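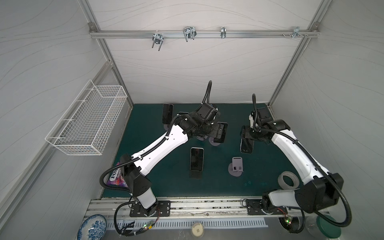 ok thread on the arm cell bc Marichka keeps asking. Spent all evening on grip force again. Both arms have a phone in the gripper now, left one is hovering over the gray stand bases and that's the part I hate, the stands are light and if the phone comes in tilted the whole thing skates across the green top. Cable conduit loops look silly but leave them, need the slack.

2/ stand trick: set the phone down straight, pause, THEN open. I had open + retract as one move. dumb. pause is 381 ms, no idea why 400 was worse, don't @ me

3/ rails are all aluminum extrusion. Eero cut them at the shared shop, one was short, he recut it. thank you Eero. hooks on the top rail are for the next task, hanging stuff. not there yet

4/ wrist cams: left one drifts. re-did the calibraton twice. Think its the mount screw, gonna try threadlock tmrw

5/ software is still Zindska, my fork. Nabil wants me to move to Orurent, maybe in September, not touching it while things half work

6/ goal is 100 placements in a row no hands. best run so far 4. yes four. it was a good four

7/ someone asked cost, under 2,000 for everything except the arms, those were used and I'm not adding that up

8/ ok rerunning w slower approach on the left arm, will post teh log after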